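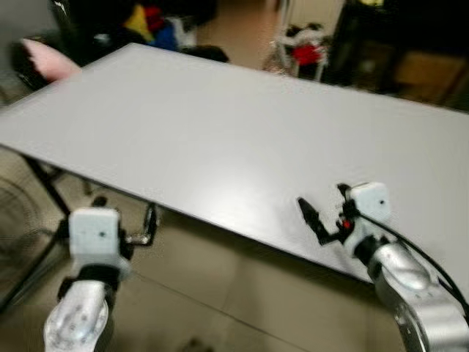

Most advice on keeping a big work table clear comes from people selling bins. I bought the bins. The Fovley set filled up in a week and then lived on the table, which rather defeats the purpose. What follows is the routine I use now, for any large smooth table with a pale top. Mine gets used for everything from cutting fabric to sorting mail. A light gray top with a thin dark edge band will flatter you from across the room, and the soft sheen it gives off where the light catches it can pass for clean. Don't trust it until you've wiped.

What you need

Two cloths, a bowl of warm water, dish soap, and a box for things that belong in other rooms. I tried the Brirel surface spray and could see no difference from dish soap except the smell.

Step 1. Take everything off

All of it, including the lamp and the pen cup. Clearing one half at a time sounds sensible, but in my experience the pile just migrates. Put things on another table or a chair. Don't use the floor if you plan to sweep later.

Step 2. Turn off the fans

If you run floor fans in the room, switch them off first. A fan aimed at a table will move dust and receipts around faster than you can pick them up. Unplug them too if you're going to shift them.

Step 3. Wipe, then dry

One drop of soap in the bowl is plenty. Wring the cloth out hard and go in long strokes, far side first. Follow with the dry cloth before the water sits. Then do the edge band, where the grime collects, and the tops of any crossbars between the legs.
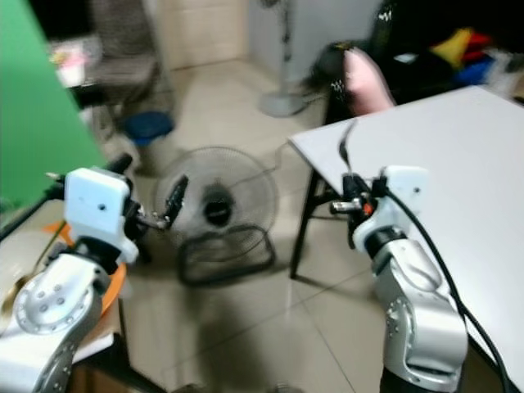
Step 4. Do the floor underneath

Sweep before you put anything back. On tile, run the broom along the grout lines and then across them. I've been told you need a special grout brush for this. Maybe once a year you do. The Rundau one I bought in September has been used exactly once.

Check that the legs sit flat while you're down there. If the table rocks on an uneven tile, a felt pad under the short leg fixes it.

Step 5. Put back less

Only return what you'll use today. I've seen the claim that a clear table makes you work faster, and I doubt it. It does mean I can unroll a length of cloth without moving ten other things first - good enough for me.

The box of leftovers goes to the other rooms before you sit down. Leave it under the table and it will still be there next month.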